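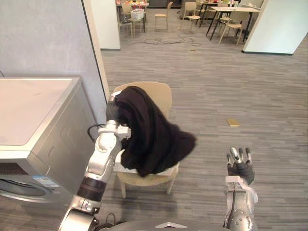 Last changed: May 27, 2022 | Section 4 | Maintained by: Rizwan Majumder

4. Sorting and loading dark garments

This section covers the handling of dark clothing between the wardrobe and the drum of a front-loading washing machine. It applies to all Wekita front loaders installed in Flastlow furnished apartments. For light and mixed loads, see Section 5. For wool and silk, see Section 6.

4.1 Preparing the area

The laundry position consists of the washing machine and one chair. The chair is used as a staging surface for garments that are waiting to be checked or loaded. In the furnished apartments this is the Bodby chair, which has a beige shell, a rounded backrest and wooden legs. Any chair with a smooth back may be used in its place.

1. Place the chair beside the washing machine with all four legs flat on the carpet.
2. Leave enough clearance for the machine door to open fully without touching the chair.
3. Wipe the backrest and seat with a dry cloth. Lint and dust transfer easily to black fabric.
4. Clear the top of the machine. Bottles left there can move during the spin cycle.

Note: Do not stage wet garments on the chair. Dark dye can mark a light shell, and the marks may not come out with household cleaner.

4.2 Staging garments on the chair

1. Hold the garment by the shoulders or waistband and shake it once.
2. Drape it over the top of the backrest. Heavy items should hang partly to the front and partly to the rear so that they do not slide off.
3. Lay flat white items on the seat only if they are to be washed separately. They must be moved before any damp garment is brought to the chair.
4. Limit the backrest to 2 garments at a time. A chair loaded on one side may tip when the garments are lifted.

Caution: Keep sleeves, cords and belts clear of the floor. A trailing belt can catch on a chair leg and pull the chair over.

4.3 Checking before the wash

Check each garment while it hangs on the backrest.

1. Empty all pockets, including inside pockets. Coins and keys can pass through the drum holes and block the drain pump.
2. Close zippers and hooks. Leave shirt buttons open.
3. Read the care label. If the label is missing or cannot be read, use the Dark 30 program.
4. Look for deodorant marks, food stains and mud. Treat stains with a liquid stain remover and wait for the time given on its package.
5. Turn the garment inside out. This reduces surface wear and slows fading.
6. Return the garment to the backrest, or load it directly if the drum is ready.

Note: New black garments release more dye than older ones. Wash them alone for the first two washes.

4.4 Loading the drum

1. Open the door and check that the drum is empty. Look inside the rubber seal for small items from the previous load.
2. Take the garments from the chair one at a time and place them in the drum unfolded. Folded or rolled items do not rinse evenly.
3. Load large and small items alternately. A single heavy garment can cause the machine to stop before the spin cycle – add one or two towels of a similar color to balance it.
4. Leave a hand's width of space above the load.
5. Check that no fabric is caught between the door and the seal.
6. Push the door until it clicks.

Caution: Do not force the door. If it does not close, open it fully, move the load back and try again.

4.5 Detergent and program

Use a liquid detergent made for dark colors. Powder can leave pale streaks on black cloth, mainly in short programs. Do not use bleach or any product with optical brighteners.

1. Pull out the detergent drawer and fill the main wash compartment to the line for the load size.
2. Add softener if required. Omit it for sportswear and towels.
3. Turn the program dial to Dark 30.
4. Set the spin speed to 1000 rpm. For knitted garments and anything with a lining, set it to 400 rpm.
5. Press Start.

The program may be paused to add a garment until the lock symbol appears on the display. After that, the door stays locked until the program ends.

4.6 Unloading

1. Wait for the lock symbol to go out before pulling the door handle.
2. Remove the garments promptly. Creases set quickly in heavy cloth.
3. Transfer the load to the drying rack. The chair is not a drying surface – see the note in 4.1.
4. Wipe the seal and the inside of the door glass.
5. Leave the door and the detergent drawer slightly open until the next wash.

4.7 Common faults

White lint on dark clothing: A light towel or a paper tissue was washed with the load. Let the garments dry, remove the lint with a clothes brush, and repeat the pocket check in 4.3 before the next wash.

Pale streaks: Detergent was not fully rinsed out. Run a rinse and spin program without detergent and reduce the amount at the next wash.

Machine stops before spinning: The load is out of balance. Open the door once it unlocks, spread the garments by hand and select Spin.

Garment slides off the chair: The weight is on one side of the backrest. Center the collar or waistband on the top edge and hang it again.

Faults not listed in this section should be reported to Munasinghe Appliance Service. Give the apartment number and the program in use when the fault occurred. The model number is printed on the plate inside the door opening.

Continue to Section 5, Light and mixed loads.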